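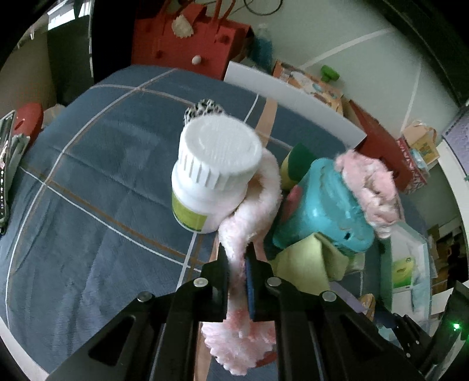

ok declutter thread because I said I'd do one and it's been since June. bedroom first. everything that lives on the bed or near it gets sorted today or it goes

rule stolen from Gilmar Peixoto: 4 piles. keep, wash, donate, bin. no "maybe" pile. the maybe pile is how I got here

pink fluffy thing = keep. not up for discussion. it does need a wash tho, cold, in a pillowcase, and dried flat or the fluff goes to felt

sponge goes back to the kitchen. how does a sponge get to the bedroom. don't answer that

pill bottles: check the expiry before you do anything else. old ones go back to the pharmacy, not down the sink pls

red fabric box is staying. handles, little knob, fits against the wall, favourite thing in here. chargers and cables are going in it becuase I'm sick of the tangle
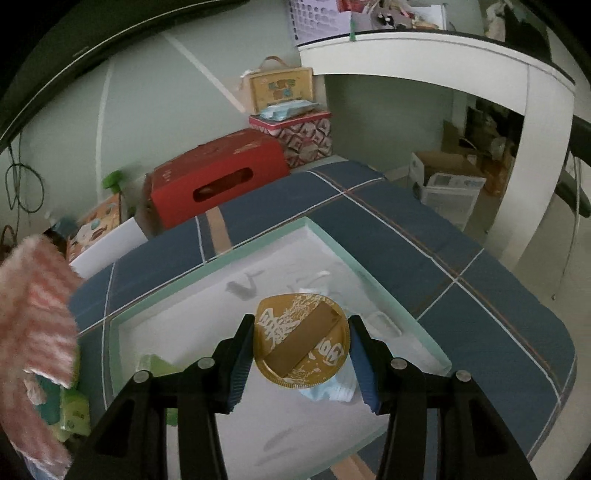
next up, small stuff. using a shallow tray for this, the white one with the mint green rim. tip the junk in, sort, tip it out, wipe it down. the wiping has not been keeping pace lol

face masks, used = bin. any that have been lying around crumpled = also bin. don't be a hero

lids without jars. gold one is so pretty and I have no idea what it goes with. giving it til tonight to find its jar

tiny plastic bits: if you can't name it, bin it. I will regret one of these by tommorow

anyway donate bag is by the door, kettle's on, doing under the bed next. send snacks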